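Props table tips, spring show
2019-05-06

Quick list before tech week. Add your own at the bottom.

Fake tea: cold decaf, watered down. Never cola, it foams and it stains the white gloves.

Letters and newspapers. Print 24 copies if they get torn up on stage, one per rehearsal and the rest for the run. Tea-stain them flat on a tray, 200 degrees in the oven, door cracked, stay with it.

Breakaway plates: still no good substitute. The Duko ones crumble before you touch them. We buy seconds from Brundatar and swap in foam for anything that gets thrown.

Hot glue strings - hair dryer, low, ten seconds. Gone.
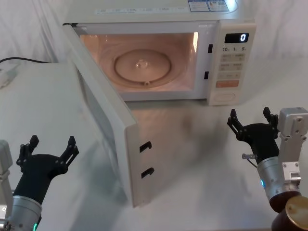
Microwave in the green room, door open.

Stage bread. Real loaf, sliced, dried two days, then three coats of matte varnish. Write NOT FOOD on the bottom. Do it in marker, pencil rubs of.

Swords and canes, sand the grips with 300 grit before painting or the paint peels by second night. Wrap in hockey tape if the actor has sweaty hands (they all do).

Tape the props table into boxes and label every box. Big letters, its dark back there. Glow tape on the corners only.

Sindton hall people: outlet by stage left trips if you run the glue gun and the kettle togehter. Use the hallway one.

Spare batteries go in the blue tin. Put them back.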